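Vernero Ledger Review: One Tax Season In

Bookkeeping for small businesses, bank reconciliation, month-end close
Price paid: $349 a year, plus $89 for the payroll add-on

I do the books for 66 small businesses in and near Pelbridge, mostly restaurants, a few dentists, one very demanding florist, and I've been using Cirnis for so long that I can do a bank rec in it half asleep (and have, in April). So when I say I moved the whole practice over to Vernero in the fall, please understand how much I did not want to do that. Cirnis raised its price again, took away the batch import I use every single morning, and I got mad enough to shop around. 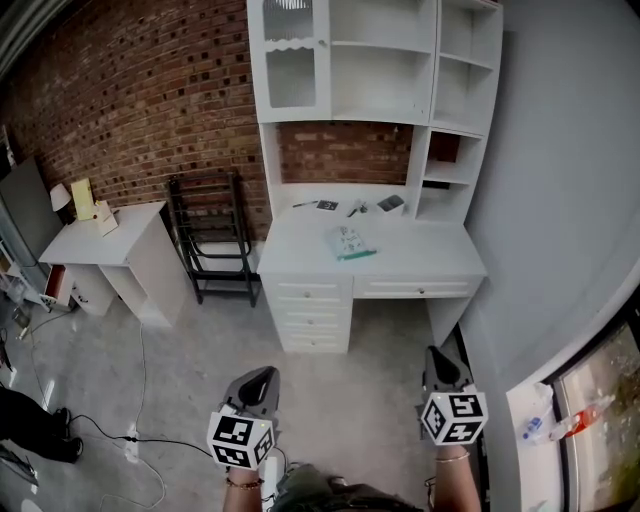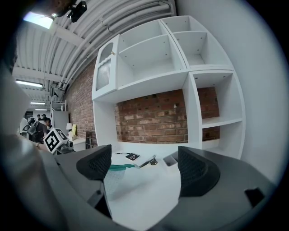 White desk, brick wall, a dark pen.

OK, the software.

Getting the data in

The import is the thing I was dreading and it's the thing I'd now show off to people. You export from Cirnis as one big file per client, drop it into Vernero, and it walks you through matching the old chart of accounts to the new one. Most of it matches by itself. Where it can't decide it puts the account in a yellow list and waits for you. My restaurants all have the same goofy tip liability account that I set up years ago under three different spellings, and it caught every one of them and asked if I wanted them merged. Yes please!

What doesn't come across is attachments. Every receipt, every vendor W-9, every signed engagement letter you clipped to a transaction in the old program stays behind. The help page says so, in a gray box toward the bottom, and I read it after I'd already done the first dozen clients. You can bring the files over separately in a zip and they land in a folder per client, but they're no longer hooked to the transaction. If you get audited on a 2-year-old meal expense you'll be digging in a folder. I've kept one Cirnis seat alive for that reason and will probably keep paying for it until the oldest years age out, so add that to the real cost.

Bank feeds

Good with the big banks, moody with the little ones. The credit union half my clients use dropped its connection over and over in the first month, and each time the client had to log in again and approve it. Try explaining that to a guy who is running a lunch rush. Support fixed it on their end eventually and it has held since.

The matching rules are smart without being pushy. You can write a rule on the description, the amount, the day of the month, or any mix of those, and you can have it suggest only, so nothing posts until you've looked. I leave everything on suggest. My colleague Toàn Cù, who shares my client list and is much braver than I am, lets the rules post on their own for rent and utilities and then reviews the log on the first of the month. He hasn't had a bad one yet. I still can't do it.

One gripe: a rule can't look at more than one client. If I want "anything from the linen service goes to laundry and linens" I have to make that rule in every restaurant's file. There's a copy button, which helps, but if I change the rule later I'm changing it everywhere by hand. For a product sold to bookkeepers with lots of clients, that's a strange hole.

Month-end close

This is where it earns its money. There's a close checklist for each client that you build once, and each line can be tied to something real in the books. So "reconcile operating account" doesn't get a check mark because you clicked it, it gets one when the statement balance and the book balance agree through the last day of the month. If somebody goes back and edits a January transaction after January is closed, the check mark goes away and you get a note saying who did it and what the number was before.

I can't tell you how much I love this. I used to find out about back-dated edits when the tax preparer called me up, in a tone. Gualtiero Mazza, who prepares returns for a bunch of my clients and has been on the other end of that phone call many times, now has a read-only login and pulls the trial balance himself. His only complaint is that the export puts the debits and credits in one signed column and he wants two. There is a setting for two columns. It's under Print Layout, not under Export, and it took us both an embarrassingly long time to find it.

Reports

Fine. The P&L and balance sheet look clean and clients can read them, the cash flow statement is accurate but ugly, and the comparison reports only go back as far as what you imported. The aging report is better than what I had, it groups by customer and then lets you open each invoice right there in the list. Custom reports exist but the builder is slow and a little fussy. I built what I needed once and saved it and I don't plan on going back in.

You can put your logo on everything. It will print fuzzy unless you upload a huge one.

Payroll add-on

I bought it for the $89 and I would not do it again. It calculates correctly, I checked it against my old numbers for a full quarter and had no differences. But the tip handling is clunky, you have to enter cash tips and charged tips on separate screens, and it will not file the state unemployment report for you, it only fills in a PDF. If your clients are salaried office folks you'd probably be perfectly happy. With restaurants I went back to a separate payroll service by the second quarter and now I just post the journal entry.

Support

Chat is quick in the mornings and useless after 4 p.m. The phone line is real people who know what an accrual is, and I got the same person twice. I did get one flat-out wrong answer about reopening a closed year (they told me it couldn't be done, and it can, from the owner login only).

How it compares

I ran trials of two others before paying. Sakamoto Books is prettier and has a much nicer phone app, and if you're a business owner doing your own books at night I'd tell you to look there first. It got really slow for me with the bigger restaurant files, though, and there's no way to lock a period for some users and not others. Cirnis is still the fastest for plain data entry, all keyboard, no waiting. Vernero makes you reach for the mouse more than I like, and the Tab key skips the memo field for reasons I have asked about and not gotten an answer to.

Things I'd want to know before buying

The $349 is per firm and not per client, but it includes only one full login. Read-only logins are free.
No monthly plan, you pay for the year.
Trial data can be kept if you subscribe before the trial ends, otherwise it's wiped.
Backups are automatic, but you can't download one yourself unless you call and have them switch it on. Call and have them switch it on.
1099 forms worked great in January, including the corrections.

Would I buy it again? Yes, minus payroll. I'd also move clients over in small batches at the end of a quarter and deal with the attachments first, before touching anything else. Four stars from me, and I'd bump it up if they'd let a rule apply across clients. I've put that request in and it has a ticket number, so we'll see!

Update: the newest version fixed the fuzzy logo. Tab still skips the memo field.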